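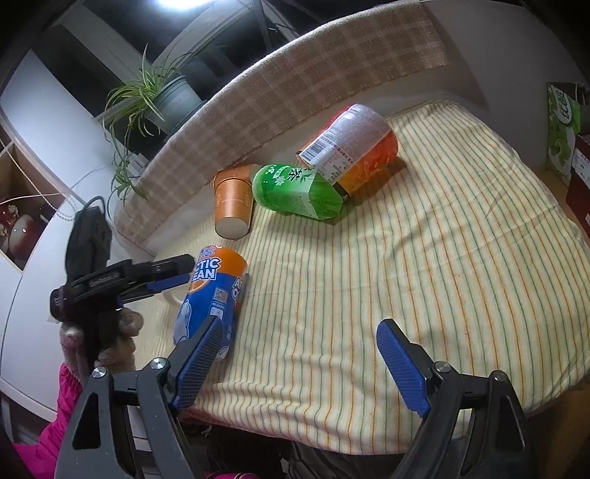
Evening session in the bedroom, Rendeck open day, Skornomden.

I went to the Rendeck open day in December expecting to watch a robot. There was one, the Aser arm, and I'll get to it. But most of my time went to a bedroom on the second floor of the old Popescu building, where people were picking up drink containers with a gripper held in the hand. I think that room was the best part of the visit, and I think the company was wrong to put it at the end of the tour.

The arm came first. We stood behind a rope, a group of 20, and watched it move cartons from one table to another. It did this well. A man in front of me filmed the whole thing. When it finished, people clapped, and then the guide gave us a number: 70 percent of new objects picked up on the first try. She said it quickly and moved on to the coffee break. I would have liked ten minutes on the other 30 percent. Was it the soft things, the shiny things, the things lying under other things? Anyone thinking of buying one of these would want to know, and so would anyone who might have to work next to it.

Then we went upstairs. The bedroom is set up like a room in an apartment, with a striped blanket on the bed, a plaid bolster along the far side and a spider plant on the windowsill. By the time we got there it was dark outside. Paper cups and bottles were lying on the blanket. The job is simple to describe. You hold the gripper, you open it, you close it on something, you put the thing somewhere else, and the recording goes into the pile that the Aser learns from. Then you do it again. A full shift is 300 recordings.

Visitors were allowed to try, and I did. I am not clumsy, and I found it hard. On a table you can push down a little and the table pushes back. A blanket gives way and bunches up in front of the fingers. A round bottle rolls off as soon as one pad touches it before the other. I chased the same bottle halfway across the bed before I got hold of it, and my wrist was sore after a few minutes. The woman after me did better. She came in low, with the jaws wide open, and closed slowly.

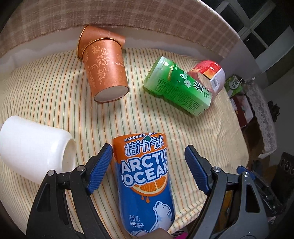 Paper cups are a different problem. Squeeze too hard and the cup folds. Hold it too lightly and it slips out on the way up. Your own hand sorts this out without bothering you, and with the gripper you have to think about it every time, at least on the first day. The staff said new people need 200 recordings or so before theirs are worth keeping, and the ones before that get thrown away. They are paid for those too. I asked.

My complaint is with how the day was put together. The arm got the big room, the lights and the rope. The bedroom got the last slot, after a third of our group had left to catch the train. If you went home early, you went home believing that the machine had more or less worked out for itself how to pick things up. It learned from people standing over a bed in the evening, doing the same small motion hundreds of times, and the company has no cause to be shy about that. It is skilled work. I say that as someone who was bad at it.

There is a practical side as well. People in Skornomden have asked what Rendeck will mean for jobs, and the answer they mostly get is a video of the arm. The bedroom is a better answer, though a mixed one. It is real work, close to home, and you can learn it in a week. It may also be gone in a few years if the Aser gets good enough. Both of those things should be said out loud at an open day, by somebody from the company, with time for questions.

I would change three things for next year. Start upstairs, so people try the gripper before they see the arm. Let the arm attempt the same bottles on the same kind of blanket, and let it drop some. And put the first-try number on the wall, with a list under it of what the arm still can't pick up.

I'd go again if they did that. I would also wear shorter sleeves, as mine kept getting between the jaws and the bottle.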